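In Defence of the Bad Office Kitchen

Every few years somebody decides that the office kitchen should be a destination. I have now lived through this decision at three employers, and I would like to lodge an objection before it happens to me at a fourth.
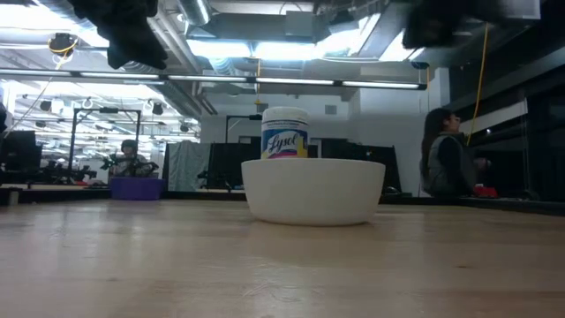
The most recent outbreak was at Stelum, where I did contract work over the winter and where the old kitchen, a corridor with a sink in it, was closed in April for what the email called a reimagining. It came back with pendant lamps, a bench you had to climb onto, and a name. The name was The Commons. I have never heard a human being call it that aloud, although it does appear on the door.

I will be fair to The Commons. The tap gives you boiling water on demand, once you have persuaded it you are not a child. The fridge has a glass front, so that your leftover curry may be viewed by the finance team as though it were in an aquarium. There is a coffee machine by a company named Batista, and it has a touch screen, and the touch screen wants to know how you are feeling about foam.

What there isn't is anywhere to stand about and complain, and I have come to believe this was the whole purpose of the original.

The old kitchen was too small for two people to pass without a negotiation. The kettle took so long that you could get through a full account of your weekend, your colleague's weekend and the early stages of someone's divorce before it clicked off. Half of what I know about how that company really ran, I learned waiting on that kettle. I found out the Moltness account was in trouble a good three weeks before the meeting where we were all told, with slides, that it was going from strength to strength. I found out which manager you could ask for leave on a bad day. I found out that the mug with the lighthouse on it belonged to someone in payroll and was not to be touched, and I have carried that knowledge out of the building with me.

A kettle gives you four minutes of shared idleness. A boiling tap gives you nine seconds and a scalded thumb.

My friend Omolara Osagie, who designs clinics and has strong opinions about corridors, thinks I am being sentimental about a room that smelled of tuna. She has a point about the tuna. Her argument is that people will gossip wherever you put them, and that a nice bench beats a wet one. She also pointed out that I only liked the old kitchen because I was never the one who cleaned it, and I have been turning that over since without finding a way around it.

But I have watched people in The Commons, and they behave the way people behave in hotel lobbies. They collect their drink and go. The bench was designed for spontaneous collaboration, according to the email, and so it is occupied from nine o'clock by one man with headphones who has worked out that it has the best power outlets on the floor. Nobody sits beside him. It would be like joining a stranger's table at a wedding.

I don't think the people who plan these rooms are fools. I think they have noticed, correctly, that good conversation happened in the kitchen, and concluded that the kitchen was not yet good enough. So they improve it until the conversation stops, and then they commission a survey. Ours came through a platform called Wimis and asked us to rate our sense of belonging on a slider. I gave it 2, out of loyalty to the lighthouse mug, which had gone missing in the move.

The renovation must have cost a fair bit. I heard several figures, each from a person who had heard it from another person, and I note that all of them reached me in the stairwell. The stairwell has no lamps to speak of. It is cold, the door sticks, and there is a ledge at elbow height exactly the right depth for a cup. By the time I finished up there you could hardly get past on a Thursday morning for people leaning on the rail and being indiscreet.

I am told there is now a plan to do something with the stairwell — plants, apparently, and a mural. I urge the tenants of the fire exit to prepare themselves for newcomers.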